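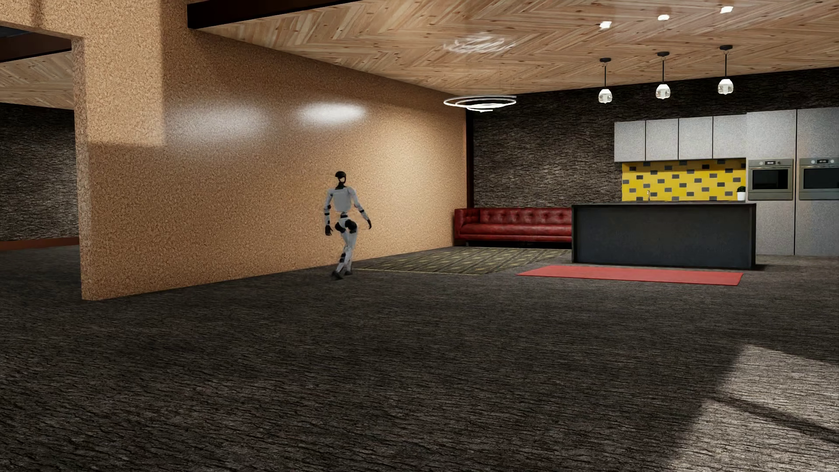 Notebook > Bench 2 > Dyeing > Indigo vat

2019-07-07

6 min read

Vat check first thing, before the kettle even. Flower on top was thin and kind of gray. Under it the liquor was green-brown, a little murky, no coppery skin to speak of. Smell ok, not rotten. Stirred it down slow, lid on, left it alone while I scoured.

Scour notes. The Gilum cotton is a pain. Whatever they put on it at the mill does not want to leave. First pot came off the color of weak tea, second pot nearly the same. Third pot paler. Soda ash plus a squirt of the plain soap, long simmer, lid half on. Left it in to cool because I got pulled away by the delivery and I think that helped more than the third simmer did. Do this on purpose next time.

The Rudd linen scoured clean in one go. It always does. Costs more, fine, but I'm not spending half a day boiling it.

Water drop test: Gilum still beads near the selvage. Middle of the cloth drinks right away. So cut the selvages off before dyeing, don't argue with them.

Vat, second look. Clearer after sitting but still not yellow enough. pH strip on the low side, so a spoon of lime, mixed in a jar of warm vat liquor first (NOT dumped in dry, see the mess in the last book). Then fructose, 600 g for the big barrel, dissolved in hot water, poured down the side. Felt like a lot. Annunziata says it isn't, the barrel has been starved since we did the long run of napkins and nobody fed it after. She is probably right. It was me who did the napkins.

Warmed the barrel with the band heater. Came up slow. Stirred once, edge to center, without splashing. Then hands off.

We use cookies to make this site work and to see which pages get read. Accept / Settings

Third look, after lunch. Much better. Bronze skin, blue foam in the middle, liquor under it like clear apple juice with some green in it. Good to go.

Test strips

Strip A, Gilum, one short dip. Came out yellow-green, turned in the air fast. Pale sky blue. Blotch at one end where I held it with the clip.

Strip B, Gilum, three dips with full airing between. Mid blue, more even. Bit of the beading shows as a paler line where I left selvage on by mistake.

Strip C, Rudd, three dips. Deeper than B by a good step, and evener. Hand is nice.

Strip D, Rudd, dipped as many times as I had patience for. Nearly navy. Rubs off on the thumb though. Some of that is surface and will wash out. Don't promise this color to anyone until it has been washed properly and ironed.

Strip E, the Wokex yarn, small skein. Disaster. Went in wet but I think not wet ENOUGH, the ties were too tight and there are white rings under every tie. Pretty, if you wanted it. The client does not want it. Retie loose, figure eights, soak overnight.

Note on airing. I was rushing it. If you go back in while there is still green in the folds you get the cloudy look that the last batch had, and that was what Annunziata was complaining of, she showed me the tablecloth held up to the window and yes ok, cloudy. Open every fold. Flip the cloth on the line. Wait until the green is gone everywhere, including inside the hem, THEN dip again.

Also: squeeze under the surface when you bring it out. Dripping from high up puts air in the vat and wastes the whole feeding.

Order status

Erkov curtains. 87 meters total, all the Rudd linen, mid blue to match their swatch. Their swatch is closest to strip C but a hair greener. Might be the light in here. Looked at it by the door and it was closer. Might also be that theirs was dyed over something, there is a yellowish tone in the white threads at the cut end. Ask them. If they want it greener we could put a very weak weld bath on afterwards, which I would rather not do on that much cloth.

Cannot do full width pieces in the barrel that size, they bunch. Plan: cut to drop length first, hem after dyeing, allow extra for shrinkage. Rudd shrank more in length than in width on the last job, the numbers are in the front of the green book. Somebody check me on this before any scissors come out.

How many dips a day is the real question. Vat gets tired. I'd say 2 panels in the morning, rest it, feed if it needs, 2 more late in the day. Anything past that and the color goes flat and we'd be chasing it for the remaining panels. Sequence matters too. Do the first dip on ALL the panels before starting second dips on any, that way if the vat drifts it drifts across everything and not just on the ones for the back window.

Annunziata wants to start a second barrel so we aren't waiting on the one. I'm for it if we keep it just for finals, strong and clean, and use the old one for the first dips. She'll mix it. Needs a stock solution, indigo ground wet with the marbles, in the jar with the good lid. The other lid leaks, it leaked all over the shelf, there is a blue ring there forever now.

Rinse and finish

Strips A to D rinsed cold till clear, then a vinegar soak, then a hot wash with the plain soap. D gave up a lot, as expected. After washing it is more of a dark denim. Still good. B and C barely moved.

Dried flat on the rack in the shade. Ironed C while slightly damp and it got that little shine on the high threads. Erkov may or may not like that. Iron from the back to be safe.

Crocking test, white rag rubbed on dry cloth: A and B clean, C faint, D blue. Damp rag: A clean, B faint, C more than I'd like, D very blue. So C needs another hot wash before anything hangs next to a white wall. Put that in the quote as a step, we forgot it last time and ate the hours.

Things to get

lime, down to the bottom of the tub
pH strips, the wide range ones
long gloves, left one has a hole at the thumb (blue thumb)
cotton string, soft, for the skeins
clips that don't leave marks, or else just sew loops on the corners
more fructose obviosly

Things to fix

Drain cover by the sink is loose again. Band heater plug runs warm, I don't like it, swap it before we do the Erkov job. The timer on the shelf skips so don't trust it for short dips, I counted out loud like a kid.

Sign up for our newsletter and get new bench notes by email.

Last look at the vat before closing. Skin coming back, liquor still clear, settled a bit of sludge. Strip at the right pH. Lid on, blanket round the barrel, heater off. Wokex skein is retied and soaking in the white bucket, please dont tip it out.

Tomorrow: call Erkov re the green. Selvages off the Gilum. Weigh what's left of the indigo before ordering, I have a feeling there's a second bag behind the madder.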